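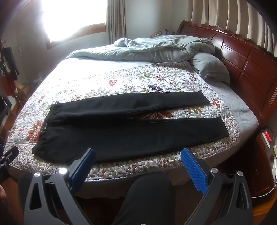

Folding Clothes, One Example at a Time

Wondura collects its training examples in ordinary bedrooms. Operators work at the bed with a hand-held gripper in each hand, and the recorded motion becomes input for a folding policy. The set stands at 2,315 examples from 43 homes.

Dark clothing is the hard case. "A black hem on black fabric gives the model very little edge to find," says Nanna Hjaltested, who runs collection in Prendside. 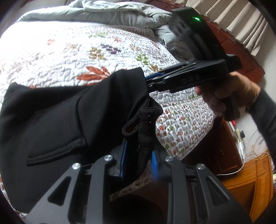
Patterned bedding adds false edges, so the team records on it often. Each session lasts 17 minutes. Vaughan Rewi reviews the recordings and rejects any in which the gripper track drops out. In December the reject rate was 14 percent, most of it from fast turns of the wrist.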